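Two arms or one? Our packing room goes shopping

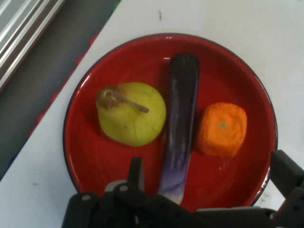 A pear, an eggplant and a tangerine on the red plate, with the gripper in at the bottom.

I have spent more time this February thinking about fruit than I ever expected to when I took over the equipment budget here at Wollia. We pack produce boxes, we're short of hands at the packing tables every spring, and this year we finally put money aside for robot arms. So here's where we've got to, because plenty of you have been asking (and a few of you have been guessing, wildly, in the break room!).

The plan is to buy 2 arms, one for each side of the mixed box line. We've had quotes from two suppliers, Rieger and Plurnis, and they could hardly look more different on paper. Rieger wants one price for everything, with training and the first year of service rolled in. Plurnis sells the arm cheaper and then charges for nearly every other thing you might want, down to the mounting plate. I put both into the same spreadsheet and by the time I'd added the extras the gap had shrunk to almost nothing. I was a little annoyed, I'd been rooting for the cheap one.

The part I got wrong in my first draft was the fingers. I had one line for "grippers" and figured we'd be done. But a mixed box is a mixed box, and a long slick eggplant is a different job from a tangerine, and a pear has to be treated kindly or the customer gets it with a thumbprint. So now there's a separate line for a second set of fingertips with softer pads, $1,180 for the set, and another $80 a month for replacement pads. Pads wear out. I've asked both suppliers how fast and got two very different answers, so I went with the gloomier one.

Then there's the wrist camera. I wanted to leave it out of the first order and add it next year, but our line lead talked me out of it, and I think she's right — adding it later means taking the arm off the line and setting everything up again. It stays in, at $1,622 with the cable and bracket. If you were hoping for the new label printer, I'm sorry, that's where a good chunk of it went.

Floor space is still open. The arms would go where the folding station is now, and the folding station would move over by the cooler door, which I know some of you hate already. Come and tell me before I send the drawing off to Zoltine, who are doing the guarding and the wiring. Their quote is good only until the end of the month and I'd like to hold them to it.

We haven't signed anything. I want an answer from both suppliers on how long we'd wait for a spare wrist joint, and I want it in writing, since "usually pretty quick" was what I got over the phone. Once that's in I'll take the final numbers upstairs and we'll see what comes back down. If it's a yes, the first arm would go in before the spring rush and the second one after it, when we can stand to have half the line torn up for a few days.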